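Ticket 798 — Ticket codes for the Nelturier concert not scanning at the door
Opened by: Danuta Wysocka
Assigned to: Arne Engelhardt
Status: waiting for customer

Danuta Wysocka, March 7, 2023
Good morning. We are the band office of Skutov and we sell our seats through your box office page. For the concert at the Nelturier hall, 73 people bought in the presale. When we test the list with the door scanner, nine of the codes give "wrong event". The buyers have paid and their names are in the list. Please help, the doors open on Friday at seven.
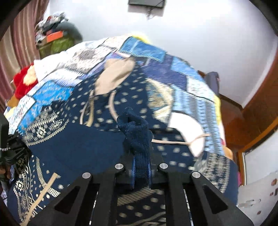
Navy cloth with cream printing, on the patchwork quilt.

Arne Engelhardt
Hello Danuta, thank you for the clear report. Could you tell me if these nine people bought before or after the concert was moved from the small hall? And which version does the scanner show under Settings?

Danuta Wysocka
All nine bought before the move. The scanner shows version 2. I have also logged out and in again, with the same result. Our drummer Lech Olszewski tried with his own telephone and he gets the same message, so I think it is not the device.

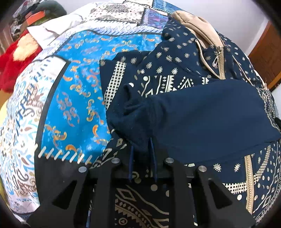 One more thing I noticed — the nine codes still carry the old hall name in the small print, and the other codes have the new one. Maybe this is useful for you.

Arne Engelhardt
Yes, very useful. The old codes were not moved together with the event. I have now linked them to the new hall by hand. Please press "Refresh guest list" on the scanner and test again. The buyers do not need new e-mails.

Danuta Wysocka
Eight are green now. The one for Booker Quintanilla still says "wrong event". He has two seats in row C.

Arne Engelhardt
His order was changed once in the seat plan, so it has a second code. I have sent it to your office address. Please scan that one and write me the result.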